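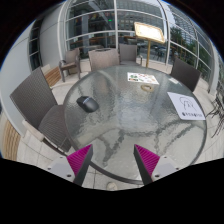

4. Table ronde à plateau en verre : mise en place, usage et entretien

Cette section concerne la table de terrasse ronde Moltia et les fauteuils qui l'accompagnent. Le montage du piètement est traité à la section 3. Ne commencez pas les opérations qui suivent avant d'avoir serré toutes les vis du cadre.

4.1 Choix de l'emplacement

1. Choisissez une surface dure et plane : dallage, pavés ou béton. Sur une pelouse, posez une dalle sous chaque pied.
2. Balayez la zone et retirez les gravillons. Un seul gravier sous un pied suffit à faire boiter la table.
3. Laissez un passage libre derrière chaque siège, de façon qu'une personne assise puisse reculer sans heurter un mur ou une porte vitrée.
4. Si la table est installée près d'une façade, vérifiez que les fenêtres et les volets s'ouvrent complètement.

Note – Les pieds sont munis de patins réglables. Tournez dans le sens horaire pour abaisser, dans le sens inverse pour relever. Contrôlez le niveau sur le rebord métallique et non sur le verre, dont le relief fausse la lecture.

4.2 Pose du plateau

ATTENTION – Le plateau en verre doit être porté à deux, avec des gants. Ne le posez jamais sur la tranche à même le sol.

1. Vérifiez que les 8 pastilles en silicone sont en place dans le rebord. Remplacez celles qui manquent avant de continuer (référence 158).
2. Retirez le film de protection des deux faces.
3. Présentez le plateau face texturée vers le haut. La face lisse repose sur les pastilles.
4. Descendez le verre à plat, sans l'incliner, jusqu'à ce qu'il porte partout.
5. Appuyez légèrement à plusieurs endroits du pourtour. Si le verre bascule, soulevez-le et repositionnez la pastille concernée.

Les ondulations du verre font partie du modèle. Elles déforment ce que l'on voit au travers, y compris le piètement, et renvoient les reflets du ciel de manière irrégulière. Il ne s'agit pas d'un défaut et aucune réclamation ne sera acceptée à ce titre. Une rayure franche ou un éclat sur la tranche sont en revanche couverts s'ils sont signalés dans les 29 jours suivant la livraison.

4.3 Disposition des fauteuils

La table se complète avec des fauteuils tressés ou avec tout autre siège d'extérieur. Des modèles et des teintes différents peuvent être réunis autour du même plateau, à condition que les accoudoirs restent plus bas que le rebord ou s'arrêtent avant lui.

1. Placez d'abord les sièges les plus larges, en les répartissant sur le pourtour.
2. Complétez avec les sièges étroits.
3. Asseyez-vous et avancez le fauteuil. Les accoudoirs ne doivent pas frotter contre le métal. En cas de frottement, reculez le siège ou posez une bande de feutre sous le rebord.
4. Évitez de placer un siège juste devant un pied de table.

Pour cinq places, laissez un écart un peu plus grand du côté où l'on apporte les plats. Hors repas, rangez les fauteuils contre la table, dossiers vers l'extérieur.

Note – Tirez les fauteuils par le haut du dossier. Tirer sur un accoudoir détend le tressage à la longue.

4.4 Utiliser la table pour travailler ou bricoler

Beaucoup de clients se servent de leur table en dehors des repas. Quelques particularités du verre texturé sont à connaître.

Écriture. Le relief se sent sous une feuille simple et le stylo peut la percer. Glissez un carton rigide ou un sous-main sous le papier.

Souris d'ordinateur. Une souris optique posée directement sur un verre translucide peut donner un pointeur instable. Utilisez un tapis opaque. Le même sous-main convient.

Feuilles, cartes et autocollants. Les papiers légers s'envolent au premier courant d'air. Un rouleau de ruban adhésif posé à plat fait un bon presse-papier. Ne laissez pas d'autocollants ni de papier imprimé sur le verre sous la pluie : l'encre et la colle se logent dans les creux et partent mal.

Ruban adhésif. Ne collez rien sur le plateau pour le fixer. Si vous devez maintenir une nappe, utilisez des pinces sur le rebord.

Découpe. Ne coupez jamais directement sur le verre, même avec un petit cutter. Une planche est indispensable.

ATTENTION – Ne posez pas de plat sortant du four, de réchaud ou de bougie sans support isolant. Un écart brutal de température peut faire éclater le plateau.

4.5 Entretien courant

1. Débarrassez entièrement la table.
2. Passez une brosse souple pour sortir la poussière et le pollen du relief, en suivant les ondulations.
3. Lavez à l'eau tiède avec quelques gouttes de savon neutre. N'utilisez ni poudre à récurer ni éponge abrasive.
4. Rincez, puis essuyez avec un chiffon en microfibre. Insistez sur la jonction entre le verre et le métal, où l'eau stagne.
5. Essuyez le rebord séparément. Une éraflure de la peinture se retouche avec le stylo Anier gris foncé.

Les fauteuils tressés se nettoient au jet à faible pression. Pas de netteyeur haute pression, qui ouvre les brins – la garantie ne couvre pas ce cas. Laissez sécher à l'ombre avant de remettre les coussins.

4.6 Hivernage

Le plateau peut rester dehors toute l'année si la table est stable. Dans les régions exposées au vent, déposez-le et rangez-le à plat sur une couverture, à l'intérieur. Ne rangez rien dessus. Remontez-le en mars en reprenant la procédure 4.2 depuis le début, pastilles comprises.

Les housses Figueiredo prévues pour table ronde couvrent le plateau et les sièges rapprochés. Serrez le cordon sous les assises et laissez les aérations dégagées.

4.7 Pièces de rechange

Pastilles en silicone : référence 158
Plateau en verre texturé : référence 2761
Patins réglables et stylo de retouche : sur demande auprès de votre revendeur

Pour toute commande de plateau, joignez une photo de l'étiquette collée sous le rebord. Service pièces : Zulmira Mota ou Nuno Seixas, atelier de Briston.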